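Section 4: Clearances, stop zones and the first slow run

I've written this part for whoever sets up the next Trillora cell at Ernoldale, on the bench or in the simulator. Do it in the simulator first, please. I know it feels like homework, but a rule you've tried out on screen is one you'll remember when the real arm is a hand's width from a real rack (ask me how I know!).

You should have finished Section 3 by now, so the base is fixed, the tool is loaded and the arm answers to the Rallis controller. If the controller still shows code 337, the tool weight hasn't been saved. Go back and save it before you touch anything below.

4.1 Before you move the arm

1. Clear the tabletop. Mugs, hex keys, your phone, the lot. In the simulator, delete any leftover parts from the last project, as they do still count as obstacles even when they're hidden.

2. Load the cell file and check that the rack is where the drawing says it is. I measure from the base to the nearest bottom corner of the rack. On our layout that's 800 mm, and if I'm more than a finger out I start again.

3. Draw the keep-out box around the rack. Make it bigger than the rack on every side you can reach, and don't forget the top. I forgot the top for most of October.

4. Set the slow zone. Ours starts 464 mm out from the rack face. Inside it the arm drops to creep speed, whatever the program asks for.

Note: the keep-out box is for the whole arm, elbow and all. People tend to watch the fingers and forget that everything behind them is swinging too.

4.2 The approach pose

5. Open the gripper before you enter the slow zone and leave it empty for the whole of this section. I'd like you to get the path right with nothing in the fingers.

6. Bring the arm up high and come across to the rack at height. Going low and then climbing near the rack is how knuckles and rails meet.

7. Stop at the approach pose and look at it from at least two views. One side view and one from above will do nicely. A gap that looks generous from the side can shrink to almost nothing from overhead, so I never sign off on one view alone.

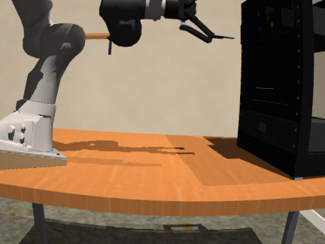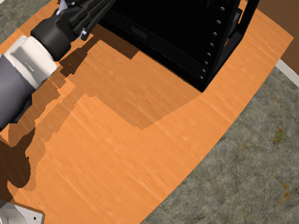 Fig. 4-2. Arm and rack in the simulated cell, from two viewpoints.

8. In each view, find the part of the arm or gripper closest to the rack and write it down on the Pitonlow sheet. It may well be a different part each time, and that's fine. Write both.

9. Don't judge distance by the shadows. They're handy for a rough idea of where things are, but they move when the light does, and someone always moves the light. Use the measuring tool.

Caution: if the measuring tool gives you a smaller gap than your keep-out box allows, stop there. Please don't shrink the box to make the warning go away. Move the pose.

4.3 The slow run

10. Set the speed limit to its lowest step and run the path from the start pose to the approach pose and back. Keep your hand by the stop button, even in the simulator. It's a habit, and I want you to have it.

11. Press stop halfway through, on purpose. The arm should hold its pose and wait for you. If it carries on by itself when you clear the stop, the restart setting is wrong (menu 700, second line down) and you mustn't go any further until it's fixed.

12. Run the path again from the other end. Lots of paths are fine going in and scrape coming out.

Note: any change to the tool, the rack position or the base plate means doing 4.1 to 4.3 again from the top. Yes, all of it. Swapping the finger pads counts as a change to the tool.

When you've had a clean run in both directions, initial the sheet and save the path under a new name, leaving the old one alone. Rack contact and part handling are in Section 5.

Section last revised January 2021.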